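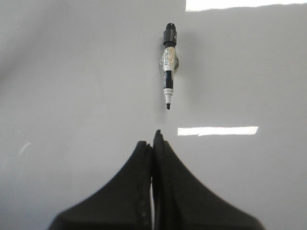 Whiteboard marker and gripper fingers, seen from wrist height.

Cundlow's Kadlec kit sells for $2,879 with two arms, wrist cameras and padded fingers. Our test task was a single stroke on a whiteboard.

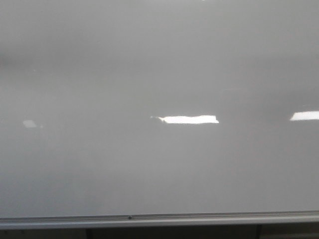
Setup took 70 minutes, most of it spent on calibration. Glare is the known weak point - the vendor advises matte boards.

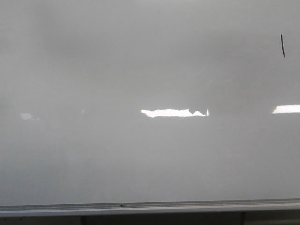
Line length is set in software. Ruxandra Dobre, who ran our bench, left it at the default.

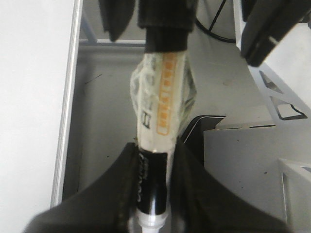

Spare finger pads come in packs of 3. Orders open 9th September.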